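Songs before spelling

Kavitha Shenoy teaches beginner French to 62 children at Gronberg, a primary school where most families speak only English at home. For the first five weeks of the year, none of them writes a word of it.

They sing instead. Shenoy starts with a counting song, then one for the colours, then one for the days of the week. Each is under two minutes long and has a chorus the children can pick up on the first day.

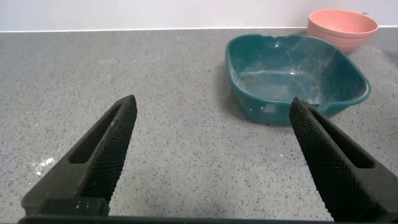 "If they see the word first, they read it the English way," she says. "Then I spend until September undoing it."

The written words come later, on cards, and only for songs the class already knows by heart. By then the children have a sound to match to the letters — silent endings included.

Shenoy keeps a list of 178 songs, sorted by the vocabulary in them. She has dropped plenty over the years, mostly for being too fast or for using slang that parents asked about.
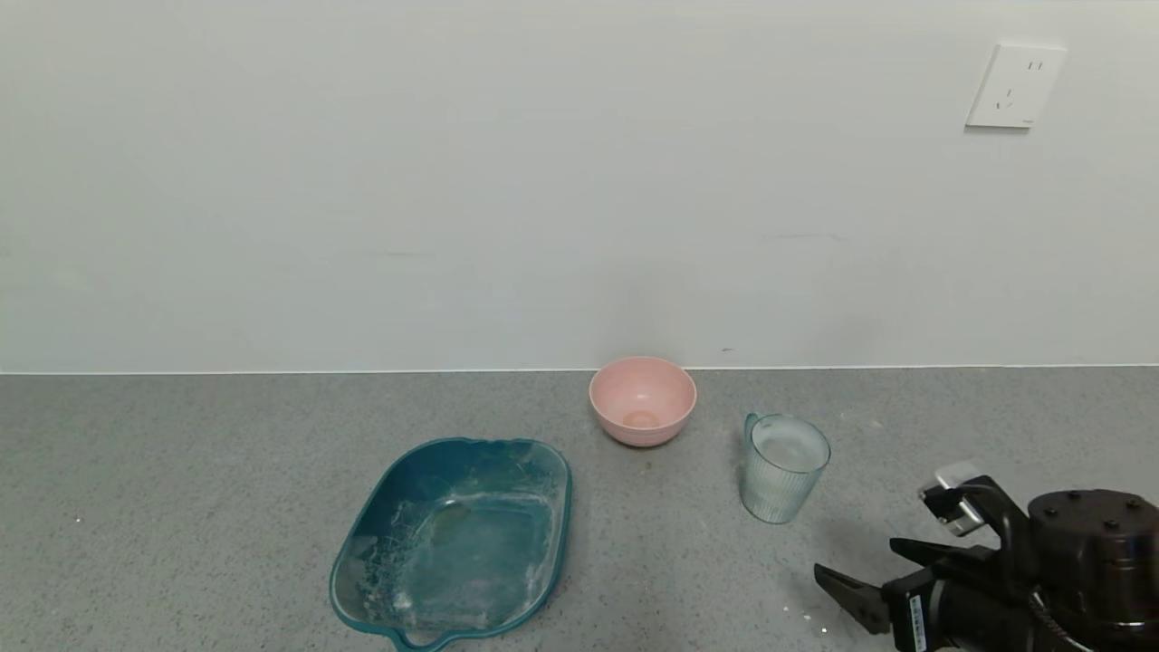
Practice at home is optional. She sends one recording a week and asks families to play it at breakfast or in the car. Parents don't need to know any French, and she would prefer they didn't correct anyone's accent.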